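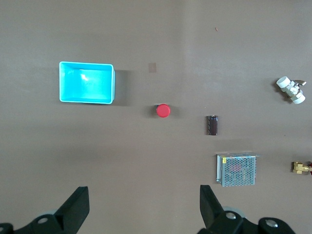 Wrist view over the sorting table: blue tray, small parts, gripper at the bottom.

Re: [bench-rules] Clear table before a run, or not?

Hi all,

Picking this up from Yatziri's message, which I've left underneath mine so you don't have to go digging. I've been meaning to answer since Sunday and then the printer jammed and you know how that goes.

I'm with her on most of it. The bit I'd push on is rule 4, "only the parts named in the task may be on the table". I can see why it got written (we were all a bit jumpy after the Draverano demo!) but it doesn't match how any of us work. Have a look at the picture: a tray, a power supply in a mesh case, a capacitor, a white pipe fitting with a valve in it, a bit of something brassy over on the right. That's a normal mix for us. If I had to strip it down to the one part in the task every time, I'd be testing an arm that has never met a cluttered table, and the people at Echevarría who end up using it will have nothing but clutter.

So what I'd like rule 4 to say is more like this:

Anything may be on the table as long as it's written on the run sheet, it's lighter than the limit for the gripper, and it's been dead for long enough to handle. Power supplies and capacitors get discharged and checked with a meter before they go anywhere near the arm. The person who checked them signs the sheet. Not the person running the arm, please, I feel quite strongly about that one.

Then there's spacing. Our draft has 50 mm between parts, which is fine for boxy things and daft for anything with a lever sticking out of it. Can we measure from the furthest bit that sticks out, handle included? I lost half a morning in October to a valve handle that swung round and caught the finger, and on paper I was well within the rules.

Speed: happy with 300 mm a second for moves above the table and much slower for the last bit down. Wamo's draft has one number for everything and I don't think we should copy it.

Oh, and wiping down. Could we put it in properly? There's a little orangey-brown speck near the top of that view and a faint pinkish square by the tray, and I'd want both on the sheet or off the table before anybody starts arguing about what the vision code picked up. It takes two minutes with a cloth.

Happy to write all this up as a proper redline if people want it. I've only got the old version, so if someone has the one with Omomeo's comments in, send it over and I'll work from that.

Cheers,
Araceli

On Sunday, Yatziri Ledesma wrote:
> Hello everyone,
>
> I've been through the bench rules again and I think we're
> nearly there. Three things still bother me:
>
> - rule 4 (clear table) is either too strict or needs a reason
> next to it
> - the spacing figure doesn't say where you measure from
> - we say "make safe" for electrical parts and never say how,
> or who does it
>
> I'd also like the stop button check to be at the start of
> every session and after every tool change. At the moment it's
> once a day and I can't find anyone who remembers why.
>
> Comments to the list please, not to me, or I'll lose them.
>
> Yatziri

38 views | 2 replies | Share this message

Recent on this list
Run sheet template, second go
Gripper limits: where do we write them down?
Stop button check after a tool change
Omomeo comments on the bench rules
Who has the spare meter?

Contact the list owner | Copyright the list members | Back to top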